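Manipulation reading group, minutes, June

Start 2:05 p.m. Previous minutes accepted with one correction (the Cevent license runs out at the end of the term, not the year).

1. Algate results

The Algate draft was taken as read. It trains a policy on 3,000 simulated drawer and pick-and-place episodes made with the Yu generator, of which 2,114 passed the success filter and were kept. The claim is that filtered data beats the full set on drawer tasks.

The minute-taker's own doubt was put first: the filter and the final score use the same success check. If the check is too easy to please, it will pick episodes that please it, and the score will go up whether or not the arm has learned anything useful. The draft doesn't mention this.

The placing task was looked at next. Success is called when the object's center is inside the drawer volume. The check doesn't ask whether the gripper has let go, so an arm holding something low enough over an open drawer comes very close to passing. The small yellow-and-green object is the one used in most of the placing runs.

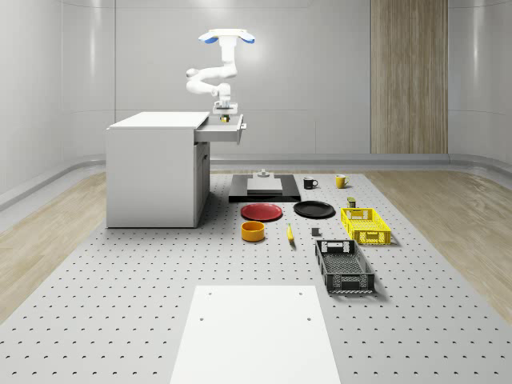 Skorninberg disagreed, saying the release problem had been checked by hand on 41 episodes and had changed the verdict in none of them, and that people should read the appendix before throwing out a whole method. The group accepted that the check was done. It didn't accept that 41 is enough, and the appendix doesn't say how those episodes were chosen.

2. Drawer task

Longer discussion. The drawer handle is small and the arm has to come at it from the side, so contact settings matter a great deal. One view was that the policy has learned the friction values of the simulator and very little else. The draft varies lighting and object positions but leaves the cabinet where it is — same side of the platform, same height — and then uses the word "general" in the abstract. Several people wanted that word gone.

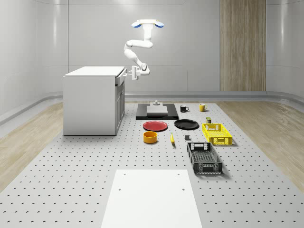
Fig. 2. Drawer task, gripper beside the top drawer of the cabinet.

It was asked whether the crates, mugs and plates play any part in the drawer task. They don't. They are there as clutter, and the draft has no run without them to compare against.

3. Held-out set

963 episodes. Same generator, same cabinet, new seeds. The group didn't think this counts as a test of anything beyond the seeds.

Actions

Rescore the held-out set with a release condition added.
Move the cabinet and rerun the drawer task, even if only a small batch.
Ask for the list of hand-checked episodes.
Cevent license: carried over again.

Closed 3:20 p.m.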